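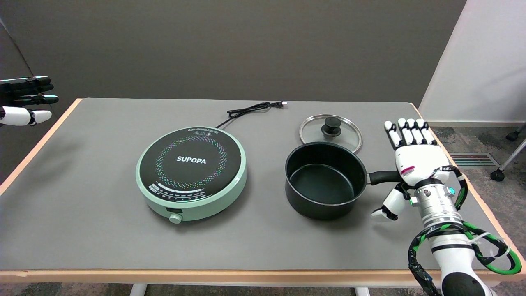
Skostel Residents' Forum > Building Matters > Kitchens and Appliances

Topic: Proposed removal of gas hobs from shared kitchens, Blocks C and D

A_Kumarasinghe (Moderator)
Posted 7 Jul 2022

Members are invited to comment on the proposal circulated in June by the managing agent, Sivakumar, under which the gas hobs in the shared kitchens of Blocks C and D would be disconnected and replaced by portable induction units. The agent has asked for written views before the next general meeting. Comments made in this topic will be collected and forwarded in full.

The proposal covers 20 kitchens. The cost given in the circular is £2,573, to be met from the reserve fund, and includes capping of the gas supply. It does not include new pans.

Please keep to the subject and give your block when replying.

Afroza Kumarasinghe

miah_j_blockC
I write in support. The hobs in Block C have been repaired twice since I moved in, and on both occasions the kitchen was closed for longer than residents had been told. A portable unit that fails can be unplugged and exchanged the same afternoon.

I would also draw attention to ventilation. The extractor on the second floor of Block C is weak, and the room becomes unpleasant when three burners are lit. Induction would not remove cooking smells, but it would remove the fumes from the burners.

Janaka Miah, Block C

Ashraful_B
I am unable to support the proposal in its present form.

My first objection concerns pans. Induction requires a base that will hold a magnet. Most of the aluminium and copper pans in Block D will not work, and the circular passes over this in half a sentence. Residents on fixed incomes should not be asked to replace a full set of cookware at their own expense.

My second concerns capacity. Each kitchen at present has four burners. The circular speaks of "portable units" and at no point states how many will be supplied to each room. One ring between five households would be unworkable in the evening.

Ashraful Bhattacharjee, Block D

anoma.mollah
With respect to the previous contributor, the question of pans may be less serious than is feared. I tested my own with a fridge magnet and all but two passed, including an old enamel stockpot and a cast iron pan. Residents may wish to do the same before forming a view.

I do agree on the number of rings. The agent should be asked to state it in writing.

There is a further matter. Members who wear a pacemaker or similar device should speak to their clinic before using an induction hob at close range. I make no claim to medical knowledge and mention it only so that it appears in the record.

Anoma Mollah, Block D

SMiah79
Has anyone considered the wiring? I understand that the sockets in the Block C kitchens all run from one circuit, which also serves the kettle, the microwave and the washing machine. Two portable hobs on full power with the kettle on would very likely trip it. I should like to see an electrician's report before any money is spent, and I see no sum for one in the circular.

I am also not persuaded on cost. Laltska Court had fitted hobs put in by Flavitz, properly wired, and I am told that the residents there are content with them. The price was higher. It may still be the better course over ten years.

Sajib Miah, Block C

miah_j_blockC
In reply to SMiah79: the fitted option was raised last year and was declined at the meeting on grounds of price. I do not see that the position of the fund has improved. I accept the point on the circuit and withdraw my earlier remark that the change could be made without delay.

Ashraful_B
The fitted option was declined on a show of hands with very few present from Block D. I would not regard the matter as settled.

I have now carried out the test suggested by Mrs Mollah. Four of my seven pans failed. A small allowance of £232 across both blocks, for those who need it, would go some way towards meeting my first objection. It would not meet the second.

anoma.mollah
I would second an allowance, provided that it is open to tenants as well as leaseholders.

A_Kumarasinghe (Moderator)
Thank you for these contributions. The following questions will be sent to Sivakumar with a copy of this topic:

The number of cooking rings to be supplied to each kitchen.
Whether an electrician has inspected the kitchen circuits and, if so, when the report will be released.
Whether an allowance for pans can be met from the reserve fund.
A current price for fitted hobs.

The topic will remain open until the agent has replied. Members of Block C who have yet to comment are asked to do so.

SMiah79
May I ask that the question of who pays for the electricity be added? The gas is included in the service charge. The kitchen sockets in Block C are on a separate meter.

A_Kumarasinghe (Moderator)
Added.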